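Comics publishers should stop restarting their books at number one. I bought Clanach from the first issue, and in May it reached 69. The next one on the shelf was number one again, with the same writer, the same artist and the same story picking up mid-fight.

I understand the sales bump. A new first issue gets ordered heavily by shops, and by the third issue the orders are back where they were.

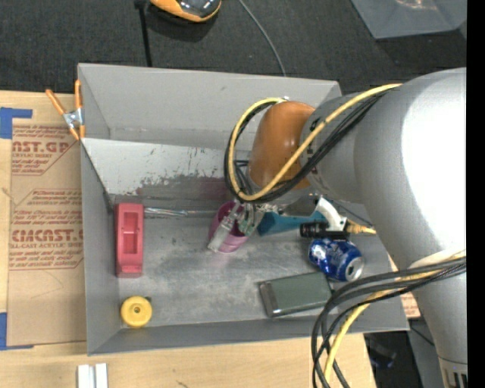 Meanwhile the reader who wants to catch up has to work out which of four number threes comes first. Annelore Meinecke has written Skadmont for 200 issues without a restart, and I can hand anyone issue 90 and tell them where it fits.

A high number doesn't scare people off. A confusing one does. Print a short recap on the inside cover and keep counting.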